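Small Gray Cabinet – Gallery
Posted 2018-05-17 in Storage and Shelving
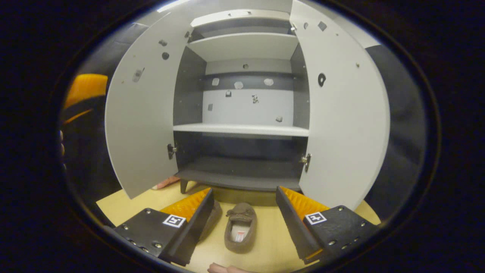

Theano Liapis wrote in to ask whether the shelves in a cabinet this size are worth keeping, or whether it makes more sense to pull them and stack boxes from the bottom up. She has done it both ways and prefers the boxes. I keep the shelves. Boxes waste the top third for me, and I end up lifting two of them out to get at the one underneath.

Light gray cabinet, both doors open. It has two white shelves with a darker compartment at the bottom. The hinges sit low on the inner edges of the doors, one on each side. The cabinet stands on a short leg at the lower left corner, so a cloth goes under there without moving anything.

The rest of this page is notes on the same cabinet, which I bought secondhand in April through the Gendmont swap list. I paid 10 dollars for it. The seller called it a Skosatden, but I have not found that name on any paperwork, so take it for what it is worth.

Doors
Both doors have holes in them, and I have not filled any. I may still want a hook or a catch on the inside. If you do fill yours, let the filler dry overnight and sand it before you paint. Gray paint shows a raised patch from across the room.

Back panel
Light gray with a dark band across it, between the two shelves. There are small patches and fixtures on it, three of the pale patches along the band. I left them alone for the same reason as the holes. Asuka Chiba took everything off the back of hers and spent an evening on the glue marks.

Upper shelf
Planned for things I use once a month or less: spare bulbs, the label maker, a box of 200 envelopes. Light items only.

Middle shelf
Daily things go here – tape, scissors, the stapler, stamps. I want the front edge clear so the doors can close without catching on anything.

Bottom compartment
The darkest part of the cabinet, so nothing small goes in it. I have set it aside for printer paper and the two Derasside binders with the house records.

Cleaning
Warm water and a drop of dish soap on a soft cloth, then a dry cloth. Do the shelves first and the floor of the cabinet last. Keep water away from the hinges.

Next gallery: desk drawers, before and after dividers.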